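Unit 3: Planning vocabulary for the first year of a new language

Handout to accompany the session led by Aileen Tagle

Most primary courses begin with greetings, numbers and colors, then move to the home. The home unit works best when words come in short phrases from the start – "in the kitchen," "on the shelf" – so that children meet gender and prepositions together. 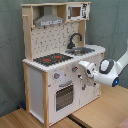

Toy kitchen with range hood and microwave.

A child who hears a new noun once a week will usually lose it. Plan for each word to return in at least four lessons, in speech first and in writing later. The Rivlow word list has 2,000 entries, far more than a first-year class needs. Choose 95 and teach them well.

Before next session, read the chapter by Kelechi Aliyu on listening tasks and make notes on:

how long pupils listen before they are asked to speak
when spelling is introduced
what the teacher does with wrong answers

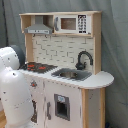

MORKBY, 11/23/18

Songs and rhymes are covered in Unit 4. Bring one song you could teach in under three minutes, with the words typed out. It may be in any language offered at your school – French and Spanish are the most common. Work in pairs if you prefer, but hand in separate notes.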